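Prevus Completes Consolidation of Footwear Returns at Cluvley Site

Single-location processing replaces three regional depots; revised carton and label requirements take effect in December

CLUVLEY, Sunday, November 16, 2025 — Prevus, a returns processing contractor for shoe and apparel retailers, has completed the transfer of all footwear returns work to its Cluvley building. The move closes out a program that began with the lease of the site's east hall and ended with the relocation of the last sorting line from the former Ibrahim Street depot.

The east hall holds 2,868 shelf positions for boxed footwear, arranged in 51 aisles. Each position carries a fixed address label. Returned pairs are assigned an address at intake and keep it until they are released for resale, sent back to the retailer or written off. Under the earlier arrangement, a pair could be given up to three separate addresses as it moved between depots.

Rated intake capacity is 3,000 pairs per shift. The rating assumes that cartons arrive with the retailer's return label on the short end and that no more than one pair is packed in each shoebox. Mixed cartons, including those that contain clothing or accessories, are routed to a separate bench and are not counted toward the rating.

"The old layout required a truck movement between inspection and storage," said Roxana Urrego, director of operations at Prevus. "Inspection, grading and storage are now on one floor. The record for each pair is opened once and closed once."
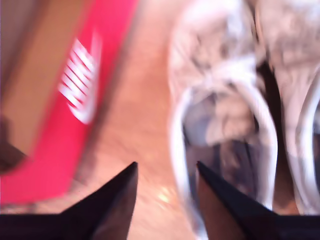 A Nike shoebox at the Cluvley site.

Grading follows a four-level scale. Grade 1 covers unworn pairs in an undamaged original box. Grade 2 covers unworn pairs whose box is torn, crushed, written on or missing its lid. Grade 3 covers pairs with light sole marking, and Grade 4 covers all remaining pairs. Box condition is recorded apart from shoe condition, so a retailer may order replacement boxes for Grade 2 stock without a second inspection.

Prevus has also changed the way it handles box labels. Where the size on the box does not match the size inside the shoe, the pair is held for 48 hours and the retailer is notified through the daily exception file. During the trial period, 543 pairs were held for this reason. Most were closed by relabeling. The remainder were matched to a second order from the same retailer and returned to stock under the correct size.

Retailers that ship to Cluvley should note the following changes, which apply to all consignments received in December and after:

Outer cartons must not exceed 18 kilograms.
Shoeboxes must be packed flat, lid side up, in no more than four layers.
Tape must not be applied directly to a shoebox.
Return labels issued for the Ibrahim Street depot will no longer be accepted.

Consignments that do not meet these terms will be processed at the mixed carton rate. The rate card is otherwise unchanged — existing contracts do not need to be reissued.

Receiving hours are 6 a.m. to 8 p.m., Monday through Saturday. Dock bookings must be made by noon on the working day before delivery.

About Prevus

Prevus provides returns intake, grading, storage and release services to footwear and apparel retailers. The company operates from Cluvley and employs staff across receiving, inspection and account support.

Media contact
Roxana Urrego, Director of Operations
Prevus, East Hall, Cluvley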